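Anyone else following the Joruvthorpe range closures

Page 1 of 1

treadhead_ollie wrote:
So the notice is up on the Joruvthorpe town board. Training area shut to the public for the whole of August, roads too. Anyone know what's rolling through? Last year it was just artillery and one very lost fuel truck.

pandden_pat wrote:
Friday night I counted flatcars from the bridge at Pandden. 397 was the number painted on the lead vehicle, couldn't read the rest. Tarps on everything. Looked like Lollers to me, the long hull with the step at the back.

treadhead_ollie wrote:
Lollers?? thought those were all in storage

grumbleguts wrote:
They are in storage. Pat sees a tarp and it's a Loller. Last spring it was a bridge layer.

pandden_pat wrote:
It WAS the long hull. I know what a step looks like. And the bridge layer was a Loller chassis anyway so I was half right

grumbleguts wrote:
Half right about a thing with a bridge on top of it.

D_Afridi wrote:
Daniyal Afridi here, used to drive them, 4 years. Storage doesn't mean dead. They pull a batch out, change the seals and batteries, run them up and down a bit, put them back. If you see them under tarps on a train that's usually all it is. Doesn't mean a unit is getting them.

One thing on the number. 397 on the hull would be a depot number, not a tactical one. Tactical goes on the turret side and gets taken off for storage. So Pat may well be right.

pandden_pat wrote:
THANK you

treadhead_ollie wrote:
Daniyal what were they like to drive? everything I read says they were awful on soft ground

D_Afridi wrote:
Depends who wrote it. Spring mud, yes, horrible, you'd sink to the belly if you stopped. Keep moving and fine. Brakes were worse than the mud. Heater was either off or trying to cook you. Seat was a plank with opinions.

Range at Joruvthorpe is mostly sand and pine so they'd be ok there.

keelhauled wrote:
Local paper says up to 2,000 troops for the exercise. That's not a seal change.

grumbleguts wrote:
Local paper also said the road would reopen last year and we all know how that went. Two seperate things. Exercise is one, storage rotation is another, they just use the same rail line.

keelhauled wrote:
Same week though? Same siding? I don't buy it. You don't clog the one siding you've got with museum pieces when a brigade is trying to unload.

D_Afridi wrote:
You'd be amazed what gets clogged. We once sat on that siding behind a load of portable toilets, whole night. But ok, it's a fair point, timing is odd.

treadhead_ollie wrote:
what about the 412 series, didn't those get the new engine? could be trials

keelhauled wrote:
412 was a proposal. Never built past the mock up far as I know. Memon's book has a chapter on it, the drawings are lovely and none of it happened

pandden_pat wrote:
Memon's book also has the gun wrong in two captions so take with salt. Good on the suspension tho.

grumbleguts wrote:
First thing Pat and I have agreed on since I joined.

sandbag_sue wrote:
Off work today so caught up on the whole thread in one go, you lot are exhausting. Few pics first then my bit

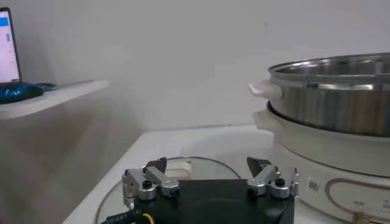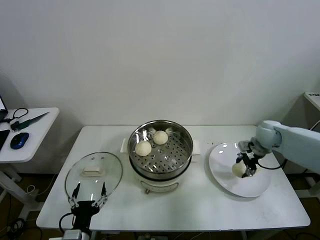
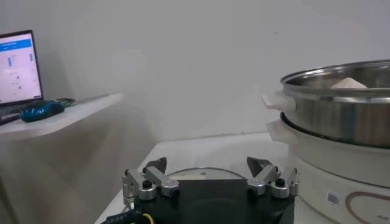
Right so. I live on the north side, road closure is at the end of my lane. Heard tracks two nights running, after 11. Not wheels, tracks, you feel it in the windows. Went past slow, stopped for ages by the pump house, engine running, then off toward the old impact area. No lights that I could see. Couldn't tell you the type. Neighbor says diesel whine like a bus.

Point being they're driving under their own power, so whatever Pat saw is off the train and moving.

pandden_pat wrote:
Bus whine is a Loller!! supercharger does that

D_Afridi wrote:
It does do that. So do three other things in the inventory. But if it stopped by the pump house that's where we used to check track tension before the sandy stretch. Makes me think crew that's been told to baby it.

keelhauled wrote:
Or a crew that's lost.

grumbleguts wrote:
Night move after 11 with no lights isn't storage rotation, I'll give you that much. Civilians do those moves in daylight, they want to be home for dinner.

treadhead_ollie wrote:
So trials then?

keelhauled wrote:
Targets. Seriously. Old hulls, old impact area, big exercise. They're driving them out there to get shot at.

pandden_pat wrote:
no

D_Afridi wrote:
Hate to say it but thats the best guess so far. Did it with the older ones when I was in. You strip the radios and sights, drive it out, crew walks back.

pandden_pat wrote:
I feel sick. There must be a musuem that'd take one

sandbag_sue wrote:
Will listen out again tonight, windows open. If I hear anything walking back I'll post.

treadhead_ollie wrote:
Does anyone know if the footpath by the reservoir is inside the closure? Map on the notice is tiny

sandbag_sue wrote:
Inside from the second gate on. First bit is fine, I walk the dog there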